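Folding Garments of Mixed Thickness with a Two-Arm Setup
Project report, Group 4
Angelica Rivera, Norbert Skála, Gintarė Vītola
Supervisor: Sigita Lapiņa

1. Background

Most published folding work we read for this project uses T-shirts and towels. Both are thin, lie flat, and stay where they are put. We wanted to know how far a policy trained on thin items would carry over to heavier clothes, and what kind of training data would help most when it did not.

Last year's group built a folding policy called Taltness and left us the code and 400 teleoperated demonstrations of shirts and towels. We kept their network and their control loop and changed only the data and the way an episode is ended.

2. Data collection

We recorded 630 new demonstrations between February and April. All of them were done by the three of us, using the leader arms in the Wummont lab. Garments were jeans, denim skirts, sweatshirts and work pants, bought secondhand or brought from home. Each one was dropped on the table from the same height before an episode, and the operator had to flatten it first and then fold.

We agreed on a fold order for pants before recording: one leg over the other, legs up toward the waist, then one more fold. Norbert and Gintarė started out grasping at different points on the waistband, and we did not notice until the second week. Those early episodes are still in the set. We tagged them by operator so they could be left out in a later run.

The full set was cut into short clips for training. After removing clips where an arm had stopped for a safety limit, we had 2888 clips left.

3. Training

Three versions were trained:
Version A: old demonstrations only
Version B: new demonstrations only
Version C: old and new together

All three used the same settings and the same number of steps. Training was done overnight on the department machine, and version B had to be restarted once when the disk filled up.

4. Ending an episode

The original code stops when the arms have been still for a set time. With heavy cloth this caused trouble, as the arms often paused in the middle of a fold while the cloth settled. We replaced the timer with a small classifier that looks at the fixed camera view and gives a score for "finished."

Labels for the classifier were made by hand. A garment counted as finished if it formed one compact bundle with no leg or sleeve sticking out. We did not ask for square corners. Elastic waists and cuffs bunch up and make one end of the bundle uneven, and a stricter rule would have thrown out most of the denim.
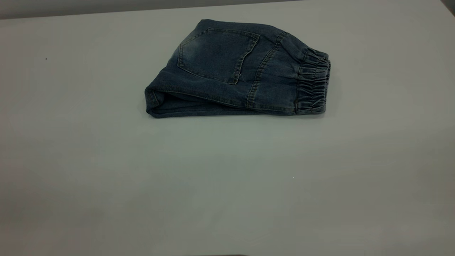 Photo: Group 4 / Wummont lab, fixed camera

Folded jeans with a gathered elastic band at one end, as in this view, were labeled finished. The top of the bundle is slightly domed and the band is wavy, but the outline is close to a rectangle.

5. Results

Each version was tested on 10 garments that were not in the training set. Version A handled the sweatshirts but usually lost its grip on denim during the second fold. Version B was better on pants and worse on sweatshirts. Version C did best overall, though it was slower than B on jeans and sometimes repeated a flattening motion on cloth that was already flat.

The classifier stopped too early on dark work pants, where the lower layers were hard to tell apart in the camera view. A second lamp helped a little. We did not have time to collect more labels for dark fabric.

6. Further work

The next step would be to retrain version C without the early mixed-grasp episodes. We would also like to try a depth camera for the classifier. The label files and operator tags are in the project folder under "denim_final," along with the list of garments.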